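The Case for Leaving Old Watches Alone

A position paper on restoration, servicing and the duty of disclosure

The trade in second-hand mechanical watches has grown used to a certain kind of perfection. Cases arrive at sale with edges as bright as the day they left the factory. Dials are clean, hands are freshly coated, and the luminous material glows evenly at every hour. Buyers have been taught to expect this, and sellers have been rewarded for providing it. It is the view of this paper that the practice has gone too far, and that owners, workshops and dealers should return to a more cautious standard.

What is lost in the polishing

A watch case is a small piece of metal, and every polishing removes part of it. The lugs grow thinner and the bevels lose their line. A case that has been polished at each service over several decades may still look handsome in a display cabinet, but its proportions will have changed, and no later work can bring the original metal back. Laser welding can add material where it has been lost. The result may be skilful, but it is new work and should be described as such.

The three-hand models made by Estetti are a useful study. The early cases had a narrow bevel along the outer edge of each lug, cut at a steep angle and left with a fine brushed surface. Of 16 such watches which the author examined while preparing this paper, only six retained the bevel in a form that the maker's own drawings would recognise. The others had been rounded, in several cases by workshops that had no doubt believed they were doing the owner a service.

Dials present a harder question. A refinished dial can be difficult to tell from an untouched one at arm's length, and many owners would prefer a legible dial to a spotted one. That preference is reasonable. The difficulty arises when the watch is sold, and the new owner is told only that the dial is "very clean". 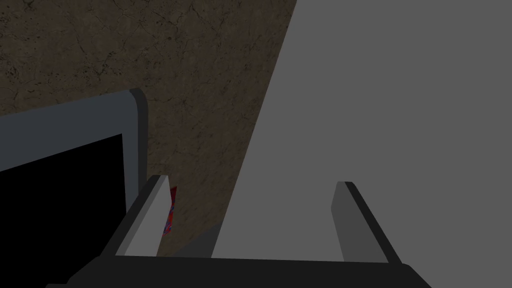
The position of the manufacturers

Manufacturers carry some of the responsibility. For many years it was the standard policy at Rolland to replace hands, crown and crystal at every full service, and to keep the old parts unless the customer had asked for them in writing. The policy had a practical basis, as the company wished to guarantee water resistance and could do so only with current parts. Its effect on older watches was nevertheless severe. A diver's model from the first series might return in excellent working order with hands of the wrong shape and luminous material of the wrong colour.

The present arrangement is better. Customers are now asked whether they wish the case to be polished, and replaced parts are returned in a sealed bag. The question, however, appears near the end of a form of 14 items, and the box for polishing is already ticked. A customer who does not read closely will receive a polished watch. It would be a simple matter to leave the box blank, and the author would urge the company to do so before the form is next printed in June.

Dristard has taken a different course. Its workshop will not polish any watch made before the introduction of its automatic movement, whatever the customer may request. This is admirable in spirit but perhaps too strict. The watch belongs to its owner, and a person who wears it daily and wishes it to look smart is entitled to that wish. The proper task of a workshop is to explain what will be removed, and then to follow the instruction it is given.

Mechanical work is a separate matter

None of the above should be read as an argument against servicing. Oils dry out, gaskets harden, and a movement that is run without lubrication will wear at its pivots. Worn mainsprings should be replaced. A watch left untouched in the name of originality, and then worn every day, may suffer more harm than one that has been polished twice. The movement must be kept in order — and the record of that work kept with the watch.

A proposal on disclosure

The Grorulel register, which began as a private list of chronograph serial numbers, now accepts service records from owners and independent watchmakers. Each entry sets out the parts replaced, the state of the case before and after the work, and whether any part of the dial has been retouched. The system is modest and relies on goodwill, but it offers a pattern that dealers could adopt at little cost.

Every watch offered for sale as vintage should carry a written statement covering the same points. Where the seller does not know the history, the statement should say so plainly. Prices would adjust in time, and some watches now sold at a premium would be found to deserve less.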